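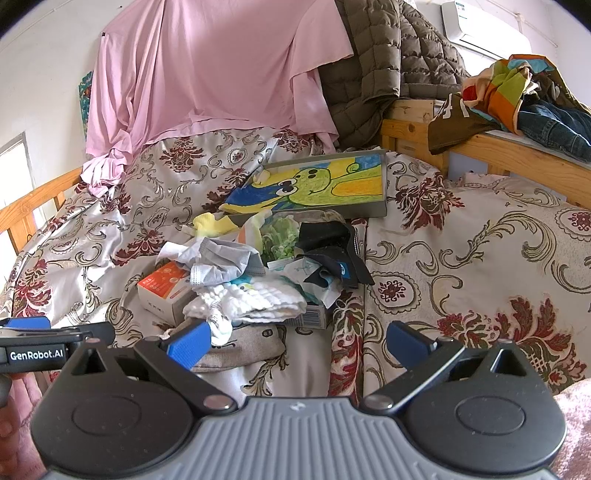
Nellness opens its bedroom tidying recordings to everyone

Category: Company News / Robot Learning
3 min read

Hi from all of us at Nellness! I get to write the announcement this time, and it's a fun one – starting this October, our Hurnau collection of home tidying demonstrations is open to any lab or hobbyist who wants it.

Hurnau is 2576 recordings of people sorting and putting away everyday stuff with a hand-held gripper. You hold the thing, you squeeze, the fingers close, and the camera on the tool sees pretty much what a robot's wrist camera would see later on. No robot has to be in the room while you do it, so we could record in 82 real homes (bedrooms mostly, a few hallways, one very patient household with bunk beds).

We used to do all of this by remote control. I still like remote control for slow, fiddly jobs, and we're keeping our Haruna setup for those. But picking a sock out of a heap with a joystick took me forever, and by hand I just reach over and grab it. Soft things are where I notice it most – socks, cloths, little pouches, plastic bags that slide around on a shiny bedspread.

Every recording comes with the finger opening, the path of the tool and a short note typed by the person who did the job. Some of the notes are grumpy. We left them in!

Our partners at Cirnimero are checking the files and hosting the downloads. The first batch has 18 homes in it and the rest follows as the checks get done. If you want to record your own place, write to us through the Nellness contact page and we'll send you the gripper instructions and a sign-up form.

Recent from Nellness
- Haruna remote control kit: new foot pedal
- How we label a dropped sock
- Cirnimero joins as hosting partner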